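Drurkimano Brick Collection: Small Parts Gallery

The Drurkimano collection holds over 3,000 loose plastic building bricks, sorted by footprint first and by color second. Most came in as mixed lots with no instructions and no boxes. The gallery covers the small end of the range, from single-stud pieces up to the 2x4. Plates, tiles and slopes are listed on their own pages.

Sizes are given in studs, width before length. A 2x2 is two studs by two studs. Height is given only where a part departs from the standard brick. Colors are named by eye in daylight, then checked against the Magyar sorting card, a printed strip with 14 fields. Where a part falls between two fields, both are entered.

Tray 2 - Red, square footprint

The 2x2 is the most common square part in the collection. The count for red stands at 457, with shades running from a deep brick red to a clear pinkish red. The pinkish ones look slightly translucent next to the rest and are kept in the same tray, toward the back.

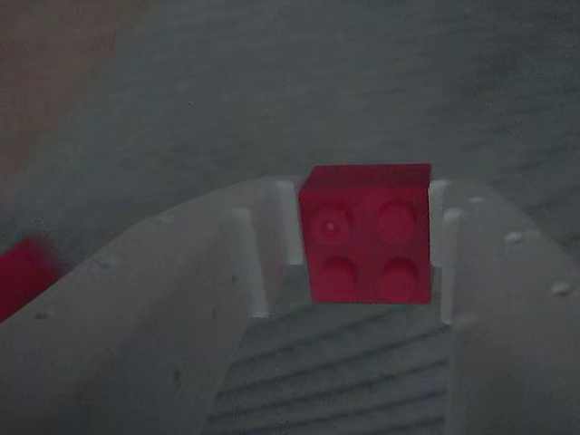 Wear on the square bricks is graded on the stud face and the four side walls, in that order. Light scuffing is accepted in grade A. A chipped corner or a visible crack moves the part to grade C whatever the state of the other faces. Grade B takes everything in between, mostly bricks with tooth marks or dulled studs.

Fit is tested against a reference plate from the Fitero lot. A part should press down by hand, hold when the plate is turned over, and come off without a tool. Bricks that drop off are marked "loose" in the list. They are still good for display work but are not lent out for building.

Cleaning is the same for all trays. Lukewarm water, a drop of dish soap, a soft toothbrush between the studs, then a rinse and a night on a towel with the open side down. No bleach and no dishwasher. Printed parts are wiped by hand and never soaked.

Storage is in shallow drawers with card dividers. The Plamedine cabinet has been in use since February and takes the square parts and the narrow parts on separate levels. Clear and tinted bricks are kept away from the window side - the tinted ones had started to fade in the old cabinet.

Trays are relabeled when a count changes by more than one full row. The list for the 1x2 and 1x4 parts is being redone and will be added to the gallery when the color check is finished.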